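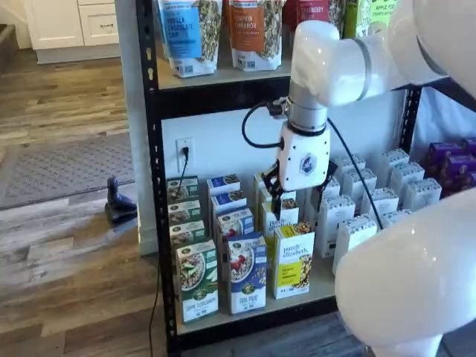
The breakfast aisle has become one of the more demanding parts of a small shop. Granola in particular has changed from a single brown bag into a long list of flavours, and the shopkeeper with only a few metres of wall must decide how each is to be stored, faced and replaced.

At Larnlow, the training shop maintained by the Wincombe Retail Trust, the question has been studied since April under the direction of Anselmo Villalobos, who came to the Trust from a family grocery business in Toledo. His brief was to draw up a stocking plan that an independent shop could follow without buying new fittings.

The plan begins with the shelving itself. Black metal units were chosen for the breakfast range, with pouches on the upper shelf and boxes on the lower. Stand-up pouches lean when they are crowded, and Mr Villalobos recommends a single row with every front panel square to the customer. Colour does much of the work. A shopper who wants vanilla chocolate chip looks first for the blue label, and one who prefers pumpkin cinnamon looks for the orange.

"People learn a shelf by its colours long before they read it," he observes. "If you move the blue one, you will be asked where it has gone." 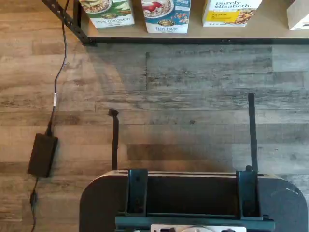
Boxes call for a different approach. They stack well, they tolerate handling, and they can be placed low down, where a row of cereal is easily scanned from a standing position. The Trust advises that stacks be kept level at the front and that the same product should not appear in two places on one unit.

Floors receive a section of their own in the plan. Plank flooring in mixed browns and greys hides scuffs between cleanings, though it also hides crumbs, and the area beneath the lowest shelf is to be swept daily.
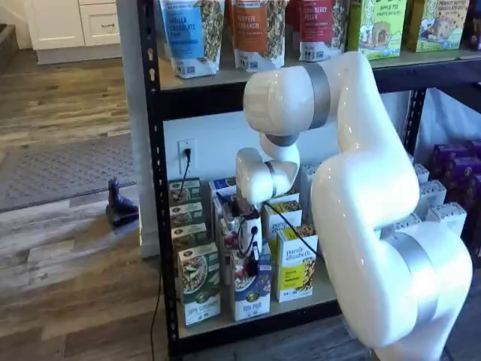

The Trust's records for the trial list 1142 packs put out, of which 371 were pouches. Restocking was carried out little and often, and the working guide, known as the Bondus plan, sets out the order: lower shelf first, then upper, with older stock brought forward before anything new is added.

Copies of the guide will be available to member shops from July 20, 2026. A first printing of 1000 has been ordered, and 325 of these are reserved for shops that took part in the consultation.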